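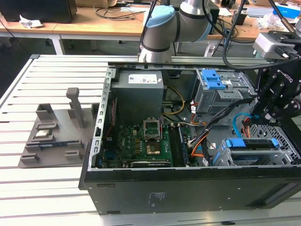
Why do people keep old computers they will never turn on again?
Mostly because throwing one out takes a decision, and the closet doesn't ask for one.

Our report looks at household storage of dead electronics. We sent a survey to 400 homes in Bragança and got more replies than we deserved. The form went out on 25/06/2021, when half the town was packing for vacation, and the last answers dribbled in during July. Johanna Pichler wrote the questions. I, Hjørdis Bakke, wrote the reminders, and was thanked less.

The most common reason for keeping a machine was "there are photos on it." Second was "it might be worth something." One man has held on to a Vitik desktop for 13 years on that theory – we didn't have the heart to look up prices.

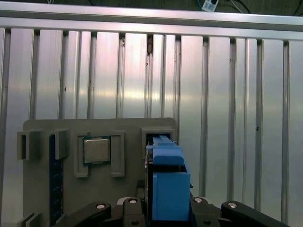
Figure 2. Ribbed metal panels behind a gray board.

Distance to the drop-off point mattered less than we expected. People living next to it were just as bad. What did help was a pickup offer with a fixed date, which we tested on 2 streets with flyers. Our supervisor would like a larger sample. So would we, but the printing budget was gone by then, and Johanna still has a box of flyers under her bed.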